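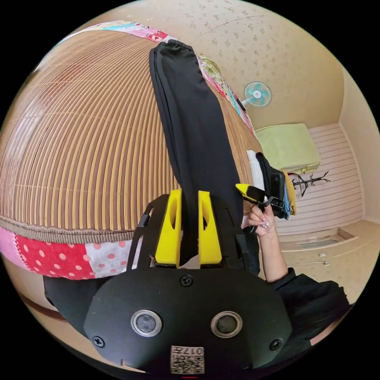
Skimley Hand-Held Gripper, Pair
With demonstration visit

Home > Hand tools for robot teaching > Grippers, hand-held > Skimley pair

£1,627 the pair, excluding VAT
Also for hire, 31 days minimum
Supplied by Guimarães, Stulside

Overview

The Skimley is a gripper you hold in your hand. It has two yellow fingers on a black bracket, and lenses set into a black mounting plate that record what the fingers are doing. You pick things up with it, move them and put them down, and the recording is used to teach a robot arm the same job. We sell it in pairs, one for each hand, for work that needs both: clothes, bedding, bags, anything that has to be held in one place while it is moved in another.

Most customers ask to try the grippers before they order, so the price of a pair includes a demonstration visit. You can also book a visit without ordering. We come to you, or you come to us at Stulside. The rest of this page is mainly about the visit. Delivery and hire terms are at the end.

What happens on a demonstration visit

Visits are run by Washington Conceição. He brings a pair of grippers, a spare pair, a laptop and a bag of clothes and household cloths. Allow a full morning. We start at 9.30 and are normally packed up by lunch.

The first part is a short introduction with the grippers on the table. Washington goes through how to hold them, how far the fingers open, where the lenses are and how to avoid covering them with your sleeve or your thumb. Everyone handles a gripper before any recording is done.

He then does one job from start to finish while the group watches. It is usually folding trousers on a bed, or on a large table if there is no bed. One gripper takes the waistband and the other follows the leg. He does it slowly, then at the speed we would expect from someone who has been recording for a week or so. People are often surprised by how slow the second one is. Good recordings are made at a steady pace, and a person who is quick with their bare hands will have to slow down.

After that the group takes turns. Each person records the same job several times, and then a job of their own choosing from the bag. We play some of the recordings back on the laptop before the break. You will see your own mistakes quickly. The common ones are closing the fingers before they are round the cloth, letting go early, and swinging the gripper away at the end so that the finished fold is never recorded.

The last part of the morning is done with your own things, in the place where you intend to work. If you plan to record in a bedroom, we go to the bedroom. If you plan to record at a counter or a packing bench, we go there. Please have the items ready.

Maximum group size is six. For larger groups we run a second morning.

What to have ready

A bed or a table at a height you can work at without stooping.
Ordinary room light. You do not need lamps.
Two power sockets within reach of the table.
The items you want to work with, clean.
A chair for each person waiting their turn.

You do not need a robot on site. We don't bring one either, and the visit does not include any arm or motor work. If you want to see an arm run from recorded material, come to an open day at Stulside.

Rooms

Any furnished room will do. There is no need to clear it or to put up a plain background. The lenses take in a very wide view, so wallpaper, wardrobes, fans and whatever is hanging on the back of the door will be in the recording. Varied rooms are useful to most customers. Put away letters, family photographs and anything with a name or address on it before we begin.

The same goes for bed coverings. Patchwork, woven mats, stripes and plain sheets are all suitable. A covering that slides about is harder work, and we suggest tucking it in.

Clothing and hands

Long sleeves are fine if they are close at the wrist. Wide cuffs get between the fingers. Long nails are no trouble. Rings can stay on, but bracelets knock against the handle and are better left off. Gloves are not needed.

Working with dark cloth

We are asked about this at nearly every visit. Black trousers, black tops and black bags can be picked up as easily as anything else, but the playback is harder to follow when several dark items are lying together. Our advice is to keep the item you are folding clear of the others by a hand's width and to start each recording with it spread out where you can see its edges. Washington carries black trousers in the bag for this reason and will go through it with you.

Two people or one

The pair is intended for one person. It can be shared by two people with one gripper each, standing side by side, and some groups like to start in this way while they get used to the fingers. We don't recommend it for real recording. People wait for each other, and the waiting ends up in the material.

Fingers

The fingers are thick, with oval holes through the upper part. They stay parallel as they close. For cloth, aim to have the fold well up between them, and close gently. Squeezing harder does not give a better hold on thin fabric, and it tires the hand. If a seam or hem is available, take hold of that.

Spare fingers are sold as a set for both grippers. Change both fingers on a gripper together.

Labels

Each gripper carries a small white label with a QR code and a short number. The number is what you enter in the log at the start of a session, so that a left and a right recording can be matched later. Do not peel the labels off or swap them. If one gets damaged, write to us with the number and we will send a replacement. If you cannot read the number, tell us your order number and we will look it up.

Open days at Stulside

We hold an open day in March and others when there is enough interest. It always falls on a Tuesday. The address is Unit 31, Stulside, and there is parking at the front for cars and small vans. Doors are open from 10 until 4. You can arrive at any time, but the folding demonstration is given at 11 and again at 2, and the arm is only running in the afternoon.

On open days you can try the Skimley pair on clothes, towels and bags, look at recordings made by our own staff, and see the Ullano case being packed, as it has a particular order to it that people get wrong. Tea and coffee are free. There is a café over the road for lunch.

Open days are free and there is no booking, except for schools and colleges, who should write first. Children under school-leaving age need an adult with them. The entrance and the demonstration room are on the ground floor. The toilet is down two steps, and we are sorry that there is no other at present.

Who the visit suits

It suits people who will be using the grippers themselves. Managers are welcome, and they should expect to take a turn. If the person who will do the recording cannot be there, please move the date. We have tried passing on the training through someone else and it has not gone well.

No technical background is needed for the morning. Whoever looks after your computers should join for the last half hour, when we go through copying recordings off and storing them.

What comes with the pair

Two Skimley grippers, left and right
Two charging leads
One Ullano carrying case, with inserts
One set of spare fingers
Lens cloth
Printed guide with the log sheets at the back

The laptop used on visits is ours and is not included.

Care

Wipe the lenses with the cloth supplied before each session. Use nothing wet on the plate. The fingers can be wiped with a damp cloth and left to dry. Check the screws on the plate once a week and tighten them by hand with an ordinary cross-head screwdriver. Keep the grippers in the case overnight, fingers up.

Hire

The pair can be hired by anyone who has had a demonstration visit or been to an open day. The shortest hire is 31 days. The hire fee for the first period is taken off the price if you go on to buy the same pair. Please return the case with all its inserts. Missing inserts are charged for.

Booking a visit

Use the form on the contact page and choose "Skimley visit". Tell us where you are, how many people will take part, what they will be handling, and whether there are stairs. Washington replies to these himself, usually the same week. Visits outside our delivery area can be arranged, with travel charged at cost.

If you need to move a visit, ring the Stulside office by noon the day before.

Related items: Skimley spare fingers, set. Ullano case, empty. Log sheets, pad.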